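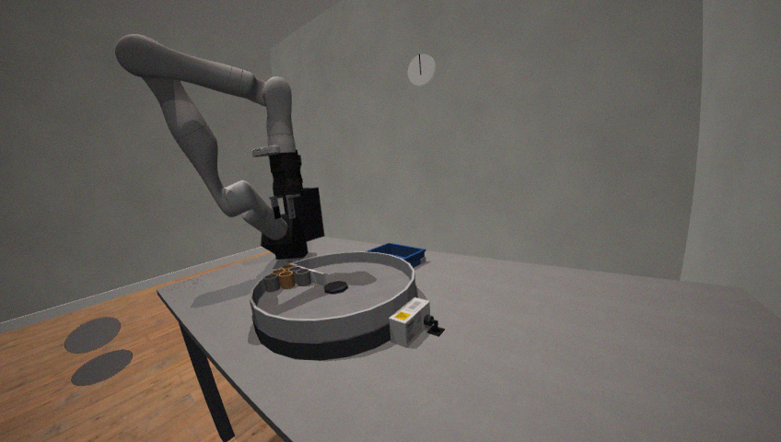 Ask Ivana Retamal when a machine will clear her kitchen table and she changes the subject to July, when her team at Stokar ran the same sorting job 62 times in simulation and was pleased with 41. The job is a small one. One arm, a round tray with a few little cylinders bunched at one side, a blue bin behind it, and half the table left bare. My kitchen has never looked like that.

Deepak Kandpal, who packs orders at Camomier, was shown the results. "Ten minutes with my bench," he said, "then we'll talk." Retamal wants another 13 months. I would put the kettle on yourself.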